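From: Glória Henriques
To: Wiltport local history list
Date: 17 November 2023
Subject: Re: Age of the Psarras tower

Muthu Murthy wrote:
> The new leaflet says the Psarras tower was
> built as a lookout against raiders and that
> 100 men could shelter in it. Should we put
> this on our walks page?

I'd hold off. Where does the 100 come from? I was inside in May with Arnaldo Morais and we were cramped with 3 of us on the stairs. The leaflet gives no source, and the older guide it seems to copy doesn't either.

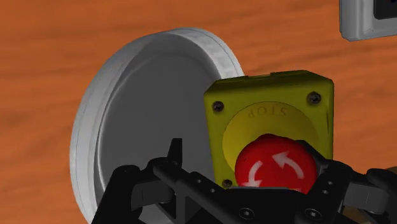
The lookout part bothers me more. You can't see the harbor from the top. The ridge is in the way, and I doubt the ridge is newer than the tower. The one deed I've read calls it a grain store and puts the rent at 245 a year.

If Retno Santoso has a document that says otherwise, I'd like to read it. Until then I'd write "tower, date uncertain" and leave the raiders out.

Glória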